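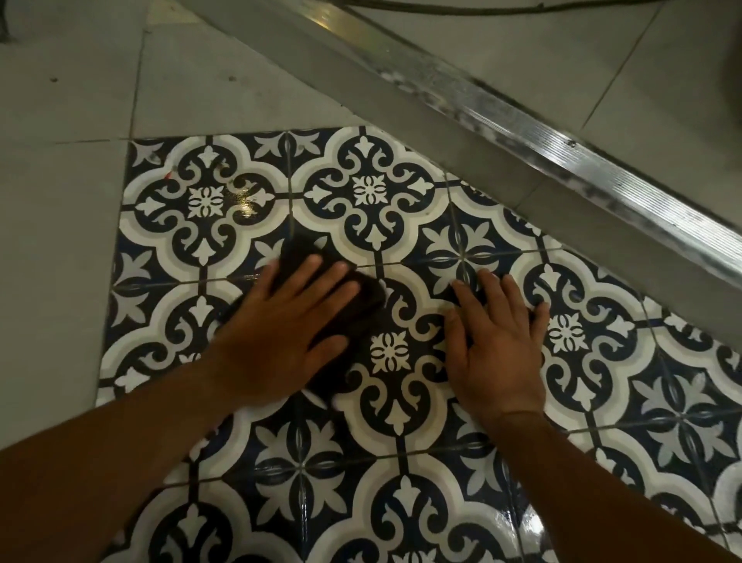
I finished my second bottle of the Griltus hand cream last week, so I have a fair idea of what it does by now. I bought the first one in December, when my knuckles were cracking every morning and the cream I had used for years stopped being sold at the drugstore in Gristdale.

It comes in a pump bottle, unscented, and it is thicker than it looks coming out. One pump is enough for both hands. Two is too much and you will be wiping it off on your jeans. It takes a few minutes to sink in and leaves a slight film, which I don't mind at night but do mind when I'm typing.

I used it after every wash for the first week and then cut back to morning and bedtime. The cracks on my right hand closed up in 8 days. The left took longer. My cuticles are still a mess, but I pick at them, so I can't blame the cream.

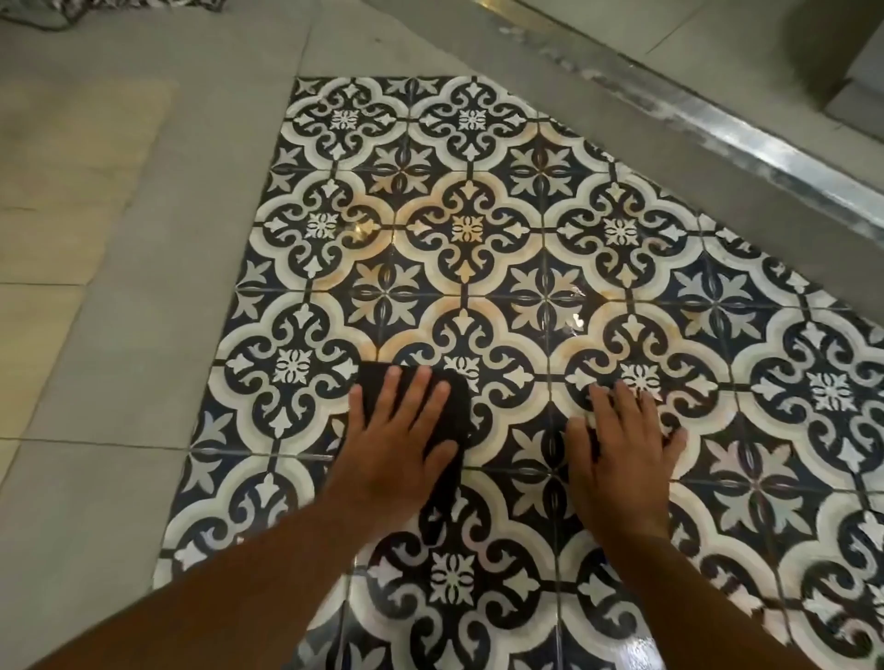 Ilham Belkadi wrote to ask how it compares with the Seixas balm I reviewed last year. The balm is better on very dry spots like heels and elbows. It is also greasy and smells like a candle shop, and you have to dig it out of a tin with your fingernail. For everyday hands I would take the Griltus. For feet, the balm with socks over it.

I also tried the Plindell lotion for a couple of weeks in between. It was fine. It is thin, it goes on fast, and I had to reapply it every hour or so. My brother-in-law Anil likes it because he can't stand the feeling of anything on his skin, and he finished the bottle for me.

A few notes on using any of these. Put it on while your hands are still a little damp. Take off your rings first – I had a rash under mine for most of the winter from cream and soap collecting there. If the skin is broken, expect it to sting.

The pump on my second bottle jammed when it was nearly empty. I cut the bottle open with kitchen scissors and got around 8 more days out of it, kept in a jar with a lid.

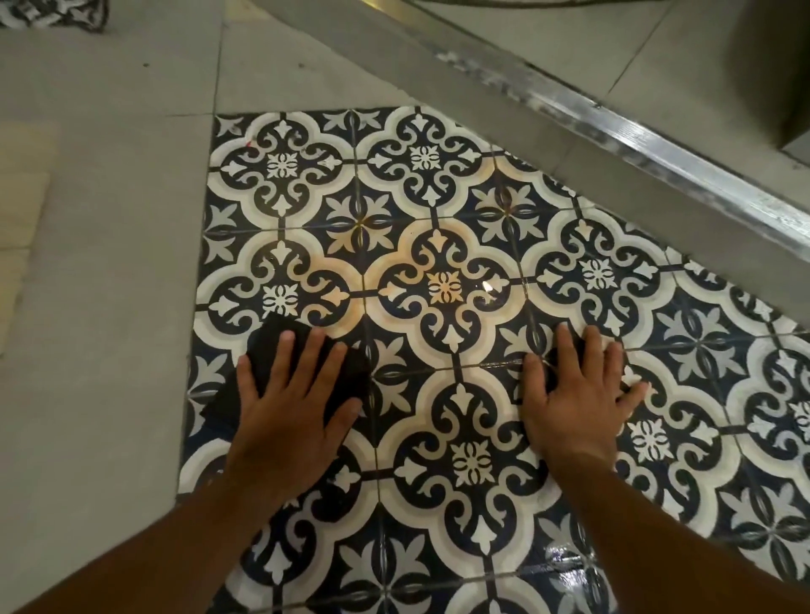 Hands on the patterned floor tiles

I have a third bottle on order. Next up is a sunscreen Lindiwe Mnguni recommended in the comments, the one that isn't supposed to leave a white cast. I'll wear it for a few weeks before I write anything.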